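Let the Kids Take Apart the Real Thing

I have been helping with an after-school robotics club for long enough to have strong feelings about foam blocks. For years every club I knew taught picking up and putting down with foam blocks, and I bought plenty of them myself (there is still a bin in my garage, if anybody wants it). They're cheap and soft and they forgive you. I've come around to thinking they forgive you far too much, and that a club with older kids ought to put them away by October and hand over something with screws in it.

Our club is called Lavska, a name the students picked before my time, and last year we had 23 of them. The student who changed my mind was Hậu Mạc, then a junior, who asked me one evening why the arm never got to work on anything a person would care about. I gave a long answer about safety and budgets. Hậu listened very politely and then asked again.

So we went looking for old computers. An office that was clearing out a closet let us have a few, and we began a project the kids named Prudelano, where the arm would learn to do small jobs inside an open case. Well! Within a week they were arguing about things I had never managed to make them argue about. How close can you bring a gripper to a memory slot before you're leaning on the clip? What do you do about a cable that sits a little differently every time somebody moves the case? A foam block has no cables. You can miss it by half an inch and still feel like a champion.

I'll admit it was slow. One pair spent 70 minutes on a single approach to the processor socket, trying to come in over the slots without bumping them, and a parent waiting in the doorway asked me kindly whether this was going well. I said it was, and I meant it.

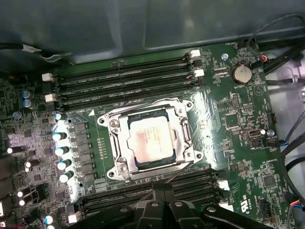 What I'd say to other mentors is that patience like that can't be assigned. It comes when the thing on the table is fussy and real, and when the kids can name the parts and know what each one used to do for somebody. Our quieter members, who used to hang back while the fast drivers raced blocks into a bucket, turned out to be wonderful at this work. They look first. They'll move the arm a hair, stop, and look again.

I do hear the other side. Sixth graders should probably keep their blocks, and a beginner needs a few easy wins before anything else. Fine by me. But if your students are 15 or 16 and starting to yawn, ask a neighbor for a dead computer and see what happens to the room. We meet again in June, and I still need two more cases.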